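Leave the Eight O'Clock Alone

19 Oct 2022

The new rota for the four churches went up in the porch at Hemuver last week, printed in four colours, and it took me two readings to find the early service. It wasn't there. In its place, at Ovent, on alternate Sundays, is something called Gather, at half past ten, with coffee first.

I have nothing against coffee. I have drunk a great deal of it in church halls, much of it made with the same spoonful. My quarrel is with the idea that a said Communion at eight in the morning has had its day and can be tidied away into something friendlier.

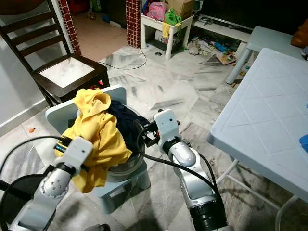
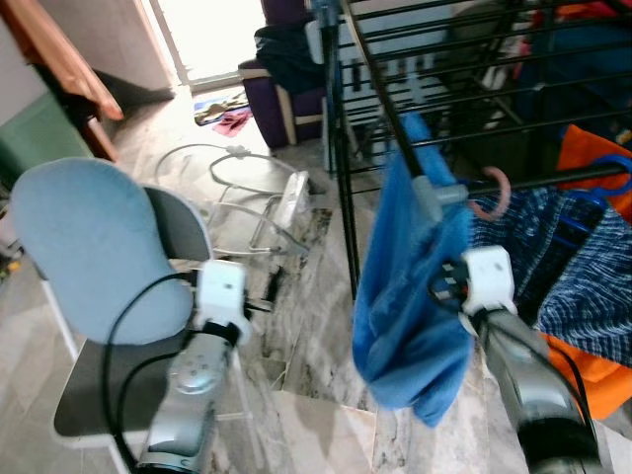
For those who have never been up in time, the eight o'clock goes like this. You come in. Somebody has put one bar of the heater on. You sit a long way from everyone else, in the place where you sat last week, and the priest comes out and starts. There are no hymns. The words are the old ones, and you know them, or if you don't you can hear them coming and be ready. There is a sermon of such shortness that I have known it to be over while I was still finding my glasses. By twenty to nine you are outside again, having been forgiven, fed and sent off, and the paper shop is just putting its board out.

On a good Sunday there are seven of us. I give the number freely, as it has been given back to us so often, usually with a small sad shake of the head. Seven, in a building that seats 121 (there is a plate by the font that says so, put up by some Victorian who evidently sat down in every place to check). Put like that we do look a bit sparse. But I have been to plays with fewer in, and they weren't told to merge with a different play in Skundudeo.

The case against us, as set out in the leaflet that came with the rota, is that we are not growing. This is true. We haven't grown in all the years I've been going. We haven't shrunk either, which is stranger if you think about the ages involved. People die, and we go to the funerals, and a few months later there is a new back of a head near the pillar. Nobody invited it, as far as I can make out. There was no leaflet. It is somebody whose wife is ill, or who has fallen out with the guitar, or who used to go as a child and would like to see whether it is still there without being asked to fill in a card.

That last group matters more than the leaflet allows. If you have been away from church for thirty years, the half past ten is a terrifying thing to walk into. You will be greeted at the gate. You will be greeted at the door, and given a sheet, a book, another sheet and a sticker. In the middle of the service you'll be shaken by the hand by people you don't know, some of whom will cross the aisle to do it, and afterwards you'll be stood beside an urn and asked what brings you to Memon. What brings you may be the worst month of your life. You don't want to say so over a custard cream.

At eight o'clock you get a nod. If you come for a month you get a slightly deeper nod. I went for the better part of a year before anybody spoke to me, and what was said was that the step was slippery. I was very moved. I mean that: I had been noticed, and let be, and warned about the step, and I can't think what more one could ask of a congregation.

I know what is said about this. It's said to be cold, and a private club for people who don't like children. On the cold, I can only point to the one bar. On the children, I like them very much and have been one. The half past ten should be full of them and by all accounts at Skundudeo it is, and I hope they run up and down and drop their cars on the heating grille. I just don't see why their having a service should depend on our not having one. They are in bed at eight, or they are watching television. We are not in their way.

Then there is the matter of the clergy, and here I have to go more carefully, since the other side has a point. One priest, four churches, and lanes between them that were laid out by cows. When the eight o'clock is at Ovent and the half past nine at Memon, there is just time to get from one to the other if the tractor is not out. It is a lot to ask of anyone, and I wouldn't do it. If the leaflet had said, plainly, that the vicar is tired and would like a lie-in, I should have written a very different piece, and probably a shorter one. I might have suggested once a month, or Matins led by whoever could read, and I'd have thought it a fair bargain.

What the leaflet says is that the change will "release energy". I read that sentence to the cat. I don't know where the energy of seven people at eight in the morning has been stored all this time, but I can report that none of us has felt it. We shall not be released into Gather. I have asked, in the sense that I stood by the gate and raised my eyebrows, and the answers were clear enough. Two will go to the big church in the town, where there is still an eight o'clock and where you can park. One or two will try the coffee and stop. The rest of us will stay at home on Sunday mornings and say that we must get back into the way of going somewhere, and we won't.

That is how a congregation goes missing from the figures, and it makes me cross, because when it has happened it will be used to show that we were never very keen.

There is an odd belief going about that a church is healthy when things are happening in it. I've lived long enough to see a good many things happen in ours. We've had the overhead projector and the banners. We had a labyrinth marked out in masking tape that took the varnish off the floor of the north aisle and can still be walked, after a fashion, by following the pale bits. Some of it did people good, and I carried chairs for most of it. Through all of it the eight o'clock went on, costing the price of one bar of heat and two candles, and asking to be promoted by no one. It's the only thing the four parishes do that has never once needed relaunching.

I'm aware that I sound like a person writing in about the buses. It's much the same complaint. They take off the early one as hardly anyone is on it, and then they're puzzled that nobody at all gets to work. The early bus was never full. It was just there, in the dark, with its lights on, and people arranged their lives on the understanding that it would be.

So here is my modest request. Put Gather on at half past ten, with my blessing, and I'll bring biscuits. Leave Ovent its eight o'clock on the first Sunday of the month, if every week is too much. See how it does until December, by which time it will be pitch black and bitterly cold and you'll have a fair idea of who means it. Don't advertise it. Don't give it a name. Above all don't put us in small groups afterwards to talk about how we found it.

And could someone see to the step.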